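Sorting Plastic Cups and Cans Before Rinsing

Clear the tabletop and wipe it down. Stand the cups upright in a row near the back edge, mouths up, with even gaps between them. Group by size first, then by color. Cans go in front, apart from the cups.
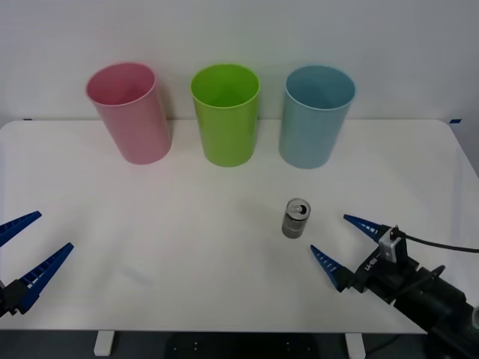 Fill the basin with warm water to a depth of 8 cm and add some 5 ml of dish soap. Wash the cups first - cans can leave metal marks on soft plastic. Rinse each cup, then drain it upside down on a rack.

Unopened cans only need a damp cloth. Dry the rims before shelving. Stack cups of the same size no more than five high.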